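Zistorer bench cell, reviewed after 10 weeks on the sorting table at Fardale

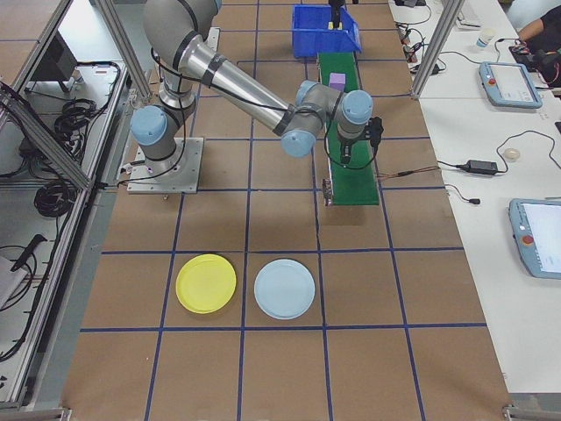

Does it put anyone out of a job?
So far it has put people out of one chair, the one at the end of the sorting table, and they have been given other chairs. Headcount at Fardale is the same as it was in the spring. What has changed is who does the dull part of the morning and who gets shouted for when the dull part stops.

Some background for anyone thinking of buying. We are a small returns and repacking outfit. Little things come in mixed and have to go out sorted. Until this year that meant two people per shift picking from a tray, swapping over when their necks gave out. El Idrissi, who supply most of our benches, sold us the Zistorer as a package: arm, gripper, short conveyor, two teach pendants, and a day of training that finished at half past two.

Setting up
The manual says an afternoon. It took us three, one of them spent looking for a connector that was still in the lid of the box. The base plate bolts straight to the tabletop and has not shifted since. We taped the table into squares, which was the trainer's suggestion and the best thing we got from the day. Before the tape, people said "left a bit" and pointed. Now they talk about squares, and the night shift can leave a note that the morning shift understands.

Cabling is the weak spot. Everything arrives with its own lead and its own opinion about length, and the side table has been a nest from the first week. Masiton make a tidy tray for this kind of thing at 69 pounds. It ought to be in the box.

In use
On a good day it does 800 pieces between breakfast and the afternoon break, at a pace you could politely call considered. A quick person beats it easily for twenty minutes. By eleven o'clock the quick person is thinking about lunch and the arm isn't, and that is the whole business case, whatever the brochure says about synergy.

It is good with cubes and blocks, anything with flat sides. It is poor with anything shiny or soft, and it has a real dislike of parts that land leaning against each other. Those still go to a human being, who now gets only the awkward ones. I hadn't thought about that before we bought it. The easy pieces used to be the rest between the hard ones, and the arm has taken the rest. We moved to shorter turns at the hand-sorting end after the first month, and the grumbling dropped to its normal level.

The pendants are decent. The stop button is big and red and has been pressed with enthusiasm by everyone on the team. Menus are another matter. Saving a position takes four screens, and the word for "save" is "commit", so for a week nobody dared. Once people got past that, the ones who took to it were not the ones management had put down for it. Our best programmer by a distance came off packing, and was regraded in July after a certain amount of asking. If you buy one of these, settle the pay question before the arm arrives -- it will be asked by the second day, and quite right too.

Noise: a low whirr, easily beaten by the radio.

Support: El Idrissi answer the phone before noon. After noon you may write to them.

Would I buy it again? Yes, with the longer training and without the service plan, which so far has sent us a calendar. Score: 7 out of 10, and I'd add half a mark if they renamed that button.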